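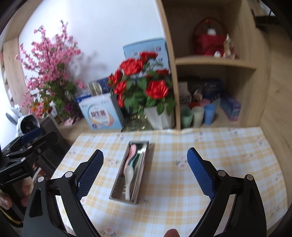 5.3 What went wrong with the chopsticks

I want to spend a little time on this failure, partly as it cost us most of July and partly as I think other people are going to run into it. The short version is that our policy learned to pick up nothing, very neatly, and then carry the nothing over to the caddy and let go of it.

The cutlery task looked like the easy one when we planned Karkora. You have a stainless-steel caddy on a checked tablecloth, you have plastic spoons and chopsticks in pastel colors, and you move things in and out of the caddy with the hand-held grippers. Spoons were fine from day one. The trained policy on the Veseva arm found them, closed on them and put them where they belonged often enough that we stopped watching closely (a mistake, see below). Chopsticks were another story. The arm would come down in a good spot, shut its fingers and lift, and the chopstick would still be lying on the cloth. What made it worse was that the arm didn't retry. It went through the whole rest of the motion as if all was well!

My first guess was the camera. A chopstick is thin, a pale one on a pale yellow and white cloth is hard to pick out even for me, and I spent far too long playing with image crops and brightness. None of that helped. Stijn Stevens kept saying we should look at the finger width signal, and I kept saying it was fine, because it was fine for spoons.

He was right. The Girora logger, which records how far apart the fingers are, had a dead zone near the closed end. Any opening under 4 mm was written down as zero. With a spoon handle lying flat between the pads you never get near that limit, but with a chopstick you can, especially toward the thin end. Figure 2 shows the sort of grasp I mean, with the fingers closed around a long pale blue chopstick at the caddy and the pads pressed right up against it. Our log had no way to tell a grasp like that from a pair of fingers that had closed on air. 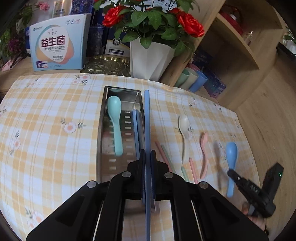 Once you know this, the behavior of the arm makes a lot of sense. We had also added a cleanup step that threw out demonstrations where the operator missed the first grab and tried again. It found those misses by looking for a zero width during a lift. So the step saw a chopstick held properly, read zero, and called it a miss. Out of 68 chopstick demonstrations in the first batch, it threw away 30, and the ones it kept were mostly grasps near the thick end. The policy then got a training set where thin-end grasps hardly existed and where a reading of zero during a lift told it nothing useful. I'm a bit embarrassed that we never played back the rejected demonstrations. Ten minutes with those videos would have told us everything.

There is a safety side to this too, and I don't want to skip over it. The arm's force limit was tied to the same width value. At zero the controller assumed the fingers were touching each other and let the motor push harder to hold them shut. We cracked a chopstick that way during a test, and a piece of it flew off the table. No one was hurt — we were both standing back by then — but a fingertip between those pads would have gotten the same treatment. We now cap the closing force no matter what the width says, and nobody reaches into the workspace while the motors are on.

The fix for the data was dull. We took the dead zone out of the logger, recorded an empty close at the start of every session to get a true zero, and turned off the cleanup step for anything thinner than a spoon handle. Stijn went through the rejected demonstrations by hand. Their video could be saved, but the small width values were gone for good, so we re-recorded the whole chopstick batch. Results from the old batch are left out of the main comparison.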